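## 4. Comparing two hands on the same arm

Section 3 left you with a working arm and one hand bolted to it. In this section you fit the second hand, run both through the same grip test, and find out which one the Bosness controller likes better. It will have a favorite.

**Before you start**

- Both hands calibrated on the Clalholm bench plate. A calibration from before the last firmware update doesn't count, however good it was.
- Gimden test log open, with a separate tab for each hand.
- Arm speed capped at 23 percent. The default is 100, which suits the sales video.

### 4.1 Swapping the hand

1. Park the arm and press **Release**. Wait for the tone.
2. Unplug the wrist cable by its collar. Pulling on the cable also works, once.
3. Loosen the four wrist screws, lift the hand off and put it palm up on the foam.
4. Seat the second hand and tighten the screws in a cross pattern.
5. Plug in, then choose **Hand > Identify**. If the screen shows "Unknown Device," choose it again. Bernadette Castellanos has asked the supplier why the second try works and has received a very nice brochure.

> **Caution:** Keep your own fingers out of the hand during Identify. It closes fully to find its limits and has no interest in yours.

### 4.2 Setting the grip

1. Load the profile `long_part`.
2. Set the closing force to 615 and the sample rate to 500. Use the same values for both hands, even if one of them looks unhappy.
3. Set the hold time to 4000 ms.
4. Turn off **Smart Assist**. It changes the force in the middle of a run and leaves no note in the log.

### 4.3 Running the trim test

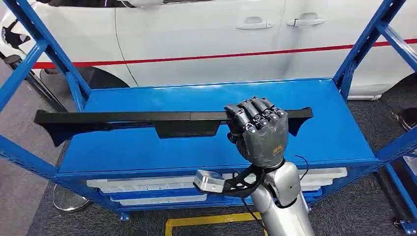

Long parts separate the two hands faster than anything else in the Upadhyay test set, so run this one first. Take hold from above and keep the part level over the top shelf for the full hold time. The grip to copy has the fingers curled over the top edge of the trim and the thumb tucked underneath on the near side. Holding it toward the right end, with the longer side left unsupported, gives the wrist something to complain about.

1. Start the log, then the grip.
2. Lift just clear of the shelf and hold.
3. Score any droop at the long end from 0 (none) to 5 (on the floor).
4. Lower, release, and repeat until the log says **Set Complete**.

**Note:** If a run ends with error 23, save it anyway. Deleted runs make both hands look wonderful and the comparison useless.

Swap hands and repeat from 4.1, step 1.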